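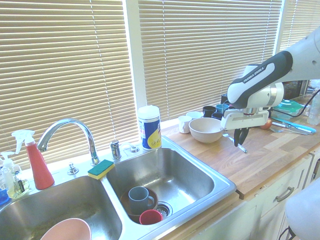
One reader wrote in to ask whether I still stand by wood next to a sink, and added that every plumber and relative consulted so far had said to run a mile, that it goes black, that it splits, and that anyone who likes leaving mugs in the basin overnight has no business owning it. Well! I do leave mugs in the basin overnight, and I've been meaning to write up the Cirkwood butcher-block top for ages, so let me have a go at answering properly.

We bought ours from Stemholm when we redid the kitchen, and it has been in for five years now. It was $944 for the long run under the window, including the sink cutout, which they did at the shop from a paper template I drew on the kitchen floor with a marker that was running out. The stone we had been mooning over was quoted at $2,721 before anybody had talked about the faucet holes, so you can imagine how that conversation went. Fitting was extra, and I'd happily pay it again to avoid carrying the thing up our back steps.

First, the part I love. It is a light wood, and on a gray morning it makes the whole kitchen feel friendlier than it has any right to. It's quiet, too. If you've lived with tile or stone you'll know the noise a bowl makes when you put it down a bit carelessly, and with wood you get a soft little thud and a bowl that is still in one piece. Forks, knives, cups lined up along the back by the windowsill, an apple someone took out and didn't eat – it all just sits there looking fairly cozy, even on days when I haven't put a single thing away.

Now for the sink, as that was the question. We have a stainless double basin set into the top, with a gooseneck faucet and a side sprayer, and I'll be straight with you: the faucet end is where you'll do all your worrying. Water creeps around the base of the fittings. Ours has a faint gray shadow behind the sprayer that came up in the second winter, and I sanded most of it out by hand in an afternoon (and was insufferably proud of myself for a week). It hasn't come back in the same spot, though I do wipe there last thing at night now. The front edge, where everybody drips on their way to find a towel, has been no trouble at all.

As for splitting, we've had one hairline at the end nearest the stove. It opens in January and closes up again by July, and I've stopped looking at it.

The finish takes some looking after. Cirkwood sends a little tin of their own oil with the top, and it smells lovely and runs out almost immediately. After that I tried Nudent, a wax paste, and found it went on beautifully but showed a ring under every wet glass. These days I use the Motaung hard oil, two thin coats in spring and another before the holidays, rubbed in with an old T-shirt. Leave it overnight, and please don't skimp and do it in the morning thinking you'll cook on it by supper. I have, and the bread board stuck.

One small warning on cleaning. I keep disinfecting wipes on the ledge behind the sink like everyone else, and they're fine for the steel, but used every day on the wood they dull it something terrible. A sponge with a drop of dish soap does nicely, soft side down. The green side will scratch, and I say that with a patch near the toaster to prove it.

A couple of grumbles for Stemholm, too. The care leaflet is one folded sheet with tiny print, and the underside of our cutout came unsealed, which I only spotted when I was lying on my back under there looking for a shutoff valve. I sealed it myself – twenty minutes, a cheap brush, a crick in the neck – but somebody should have done it before it left the shop. Ask them about it when you order. The one we have is item 1729 on their list, the thicker of the two, and I'd choose the thick one again for the extra sanding it gives you.

So yes, dear reader, I still stand by it, gray shadow and all. If a mark on the counter is going to spoil your breakfast, then go for the stone and enjoy it. Otherwise put in the wood, oil it before the sink is dropped in, and do the cut edges twice.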